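Sunday, late afternoon

Came in meaning to do one hour on the gray bins and stayed until the light went, so I had better write it down while I still remember which decisions were mine and which were Gerrit's. The short version is that the deep bins are staying and the shallow ones are going back to Praltlow, and I am happier about that than I expected to be on Friday night!

The trouble with the shallow ones was never the floor of the bin, it was the walls. They go straight up, and anything thin and flat that slides over to the side ends up standing on its edge, and then you are in there with your fingertips trying to coax it loose. The deep bins have walls that lean in toward the bottom, which I had thought of as wasted room (you do lose a fair bit at the base, Mojtaba measured it and sighed) but it means a flat piece comes to rest at a slant with air behind it. Much kinder to everybody's fingernails.

We have 118 parts left from the Unnithan order, and I had hoped to get them all into one bin. No. They fit, strictly speaking, but the ones at the bottom get scuffed by the ones on top, and Chie pointed out very gently that the customer is paying for the finish. So we split them by size, and 40 of the small ones went into a tray of their own with a sheet of tissue between layers. I used up the last of the good tissue. Houshang, if you are reading this before I see you, there is a note on the supply list and I am sorry about the end of the roll.

Washing: warm water and the plain soap, then a rinse, then upside down on the rack. I tried the Miteo cleaner on one bin because the bottle was open. It took off the label glue beautifully and left a smell that I can still taste, so please don't use it on anything that goes near the packing bench. The window has been open since lunch.

Labels next. I would like them on the outside of the short wall, up high, where you can read them with the bins side by side. Gerrit wants them on the long wall because that is how the shelves at Garnavance were set up when he was there, and he has a point about reading them from the aisle. We agreed to try his way until the end of September and then I get to complain. 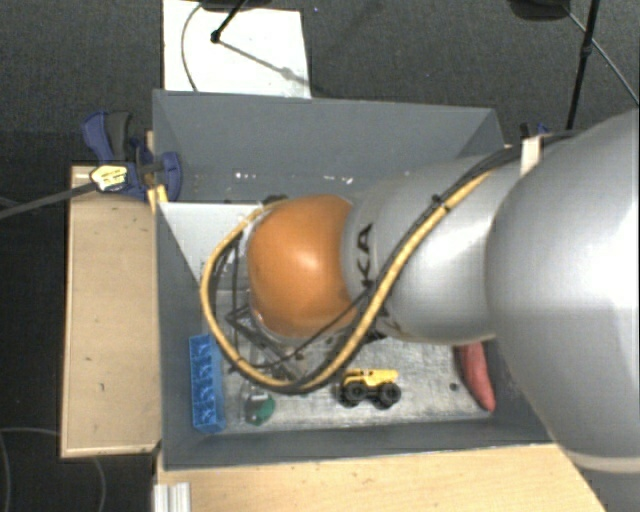 The other thing I keep going back and forth on is whether to line them. Bare gray is easy to wipe and you can see dirt on it, but small pale bits show up best against it too, and I would hate to lose that by putting in a white liner. A dark gray mat might do it. Stellan has an offcut of something rubbery under his desk which he has been saving for years, and I mean to ask him nicely.

Still to do: check bin 9 for the crack Chie heard when she set it down, weigh the big parts again with the scale properly zeroed, and order labels. The minimum is 1,000, so we shall be labeling things until we retire.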